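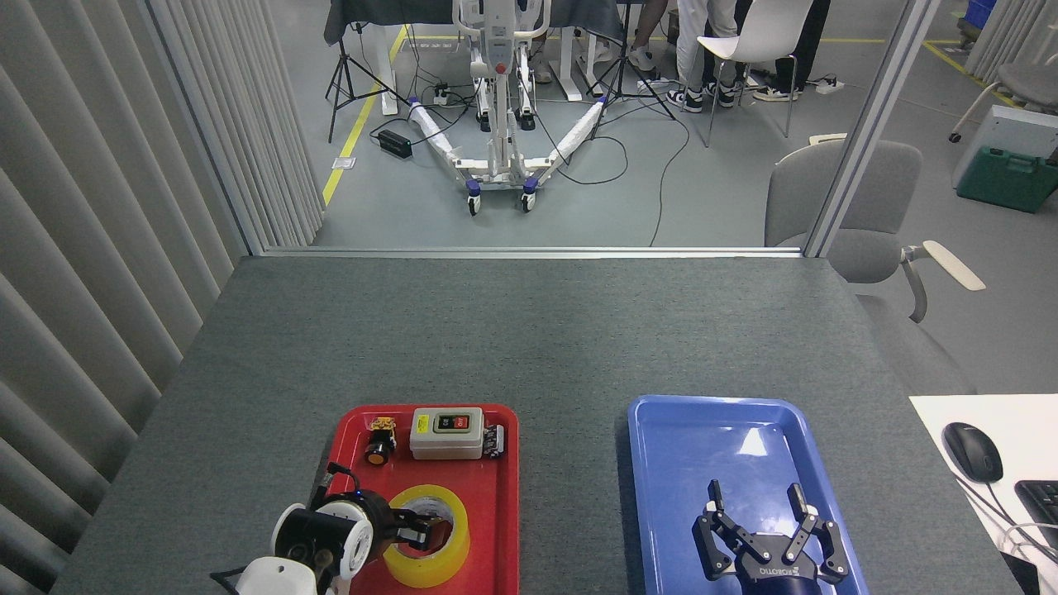

Most sorting work in robotics starts with one question: what is the thing, and where does it go? The group behind the Bravo study at Cernberg started with a different one, which was where a gripper should take hold of an object it has never been taught. "People obsess over naming objects," the lead researcher told me over a very loud air conditioner. "We wanted to see how far you get on shape alone." Her favorite test piece is a roll of tape. A roll has a hole in the middle, and a gripper can put its fingers down into the hollow center, as it does with the yellow roll in the red tray, or it can squeeze the outside like a hockey puck. A switch box with a terminal block on one side offers no such choice, and she likes having both kinds of part in the same tray.

The method is called Pirar, and it is a pleasure to hear her explain it. The software looks at a tray and marks every hollow, edge and pair of flat sides it can find. Then it ranks them by how much room the fingers would have on the way in. Names never come into it. "It has no idea that a switch is a switch," she said, laughing. "It knows there's a lump with two good sides."

The team ran 434 grasps in August, using 17 different parts, and compared Pirar with their older approach, which had to recognize the part first. On parts both systems had been set up for, they came out even. On the 4 parts held back until the last week, the older one mostly refused to move, and Pirar just went ahead and tried.

Did it drop things? "Oh, plenty!" She pulled up a plot to show me where. Small round buttons are the worst, because a rounded cap looks like a fine place to grab and then slides right out. Thin cables are nearly as bad. She seemed every bit as excited about the failures as the rest, and spent a good ten minutes on the buttons alone.

What surprised her most was the tape. She had expected the outside squeeze to win, and for a while it did, until the rolls were placed close to other parts and there was no space left around them. Going in through the middle kept working. "I'd bet a colleague lunch on that one and I lost," she said. "It was a good lunch, too."

The next round moves to Narnine, where a partner lab has 2 arms that can pass parts to each other. That raises a question she can't answer yet: if the first gripper takes the best spot, what is left for the second? She has started sketching it on the backs of old printouts, and on Monday she plans to try it with the tape.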